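# Reviving a Tired Pale Wood Tabletop

I love a pale wood table. I love it a little too much, probably, which is how I ended up with one in the kitchen and another in the workroom and a shelf full of rags that used to be T-shirts. If yours has gone dull and a bit rough under the hand, an afternoon will bring it back, and it's a really enjoyable job!

These steps are for bare or oiled wood. If your table has a thick clear coat on it (varnish, polyurethane, anything that feels like plastic when you tap it with a fingernail), stick to the cleaning section and stop there.

## What you'll need

- Dish soap and a bucket of warm water
- Sandpaper: 180 grit and 240 grit
- A cork or rubber sanding block
- A vacuum with a brush head
- Clear hardwax oil – I use the small tin from Pelletier, and it goes a long way
- 2 lint-free cloths
- A white nylon pad
- Gloves

## Clean it first

Wipe off the crumbs, then wash the top with a cloth wrung out hard in soapy water. Go with the grain. Don't let puddles sit, especially along joints, and do the underside of the front edge too, where everybody's fingers go. Rinse with plain water, dry with a towel, and leave it overnight. I usually wash on a Thursday evening and sand on the weekend.

Greasy patches sometimes need a second wash. You'll know them by touch before you see them.

## Sand lightly

Wrap the 180 around your block and work in long strokes from one end to the other, always following the grain. Overlap each pass by half the width of the block. Light pressure is plenty! If you press hard in one spot to chase a stain you'll make a shallow dip, and you'll find it every single time you put a glass down.

Is it a veneer? Check the end of the table. If you see a thin layer of wood stuck over something else, skip the 180 altogether and give it a few gentle strokes of 240.

Vacuum, then go over the whole thing again with 240. Round the sharp edges with two soft passes so the oil doesn't wear away there first. Vacuum again, wipe with a barely damp cloth, and let it dry.

## Oil it

Open a window. Stir the tin (don't shake it) and put a spoonful on your cloth. Rub it in thinly, working in sections the width of your arm, and keep a wet edge so you don't get lap marks. After ten minutes, work the surface over with the nylon pad, then buff off every bit that hasn't soaked in. This is the part people rush. Leftover oil turns gummy and you'll be scraping it off in May with a very long face.

Get down low and look across the top toward a window while you buff. Shiny streaks mean oil is still sitting there.

What I look for at the end is a surface that feels smooth, with a soft sheen where the light lands and the grain easy to read, all those fine tan and light brown lines wavering along through the creamy blonde. I could stare at it for ages.

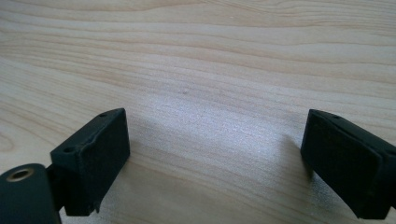 Addale left a note asking whether a second coat is worth doing, having stopped at one on a desk and found that water rings came back within weeks. Yes, do the second one! Wait a full day, use even less oil than before, and buff just as hard. For a desk that sees a lot of coffee I'd do the edges a third time.

## Afterward

Give it a week before you put anything heavy or hot on it. Dry wiping is fine in the meantime.

Lay the oily cloths flat outdoors to dry, or drop them in a metal can of water with a lid. Never ball them up in the trash – they can heat up and catch fire by themselves.

For everyday cleaning, use a damp cloth and a drop of soap. When water stops beading, sand lightly with 240 and wipe on one thin coat.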